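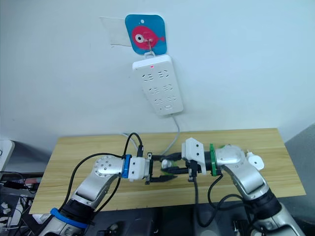
From: Marjatta Mäkelä
To: workshop-fittings list
Date: 22 October 2024
Subject: Re: Adhesive hooks for power strips

Aurelio Requena wrote:

> We are refitting the bench room at Skota and I would like to get the
> power strips off the tabletops. The walls are painted plaster and the
> landlord does not allow drilling. Has anyone hung strips from
> stick-on hooks for longer than a few weeks? The Palma catalog lists
> one for light kitchen use but gives no load figure.

Aurelio,

Yes, at the Jorport site, on white emulsion over plaster. We put the first ones up in April and they are still in place. Notes follow.

Load. Weigh the strip with its plugs in. The bare strip is rarely the problem; adapters and the hanging part of the cord add more than you would expect. Ours came to 5 hooks' worth of argument before someone fetched a scale. I now allow twice the measured weight when choosing a hook.

Surface. Wipe with alcohol, let it dry, press the plate hard for a full minute, then leave it unloaded overnight. Fresh paint needs longer. The one failure we had took a disk of paint with it, and the adhesive itself was fine.

Hanging. Use a strip with a loop at one end and let it hang vertically. Keyhole slots on the back do not sit well on a single hook — the strip rotates whenever a plug is pulled. Hold the strip with one hand when unplugging. Most of the load on the adhesive comes from that pull.

Cord. Tie it to the table leg with some slack above the tie, so that a foot caught in it does not reach the hook.

Height. We set the lower end 200 mm above the tabletop. At 100 mm the larger adapters rested on the wood.

The Gamero plates I tried were too small for this. Square plates with rounded corners have held best, whatever is printed on them.

What is the paint at Skota, matte or satin?

Marjatta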